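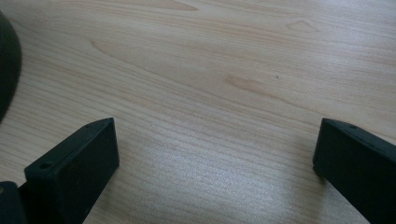
*Pale wood, with the grain running up to the right.*

The library in Villstead is going to lose its long tables. The plan, which went up on the noticeboard in March, is to replace them with 15 single booths, each with a screen at the side and a socket underneath. I think this is a mistake, and I would like to say why before the order goes in.

I have used the reading room for six years, mostly in the mornings. I go there to do my accounts and to write letters, both of which I could do at home. At home I get up every ten minutes. In the library I sit across from someone revising for an exam and I stay put until I have finished.

The case for booths is that people want privacy and quiet. Euan Menzies made it fairly in the newsletter. He wrote that students had asked for somewhere to take calls, and that two strangers at one table often leave a gap of several chairs between them, so the tables are never properly full. I accept both points. A few booths along the back wall would deal with the calls. As for the gap, I don't see the harm in it. A chair with a coat on it is still a chair, and people move the coat when asked.

A long table does some things a booth can't. You can open a map on it. A mother can sit next to a child who is learning to read, with the other child on the far side drawing. The local history group needs room for three or four people to look at the same parish register, and Arwel Morgan, who is 81 and runs it, has told the council he will not be holding meetings in a row of cupboards.
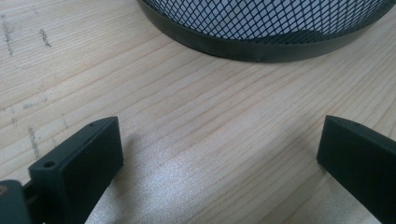

There is also the matter of wear. The notice calls the present furniture "tired", and I keep hearing that word used about things that have only been used. A scratched table holds a book as well as a new one. If the surface bothers people it can be sanded and oiled over a bank holiday, and the joiner on Forsyth Street has quoted for that. The Ruveo booths are faced with fabric, and I would like to know what they will look like after one winter of wet coats.

Irnora went down this road when its library was done up. I visited in the spring at half past ten in the morning. The booths were mostly taken and it was very quiet - I will give them that. I also sat there for an hour without anyone looking up, and when I wanted to ask where the newspapers were kept I had to walk round a partition to find a face.

Keep the tables, put 3 booths at the back and see how often they are used. The rest of the money could go on opening later in the evening, which people have been asking for a good deal longer.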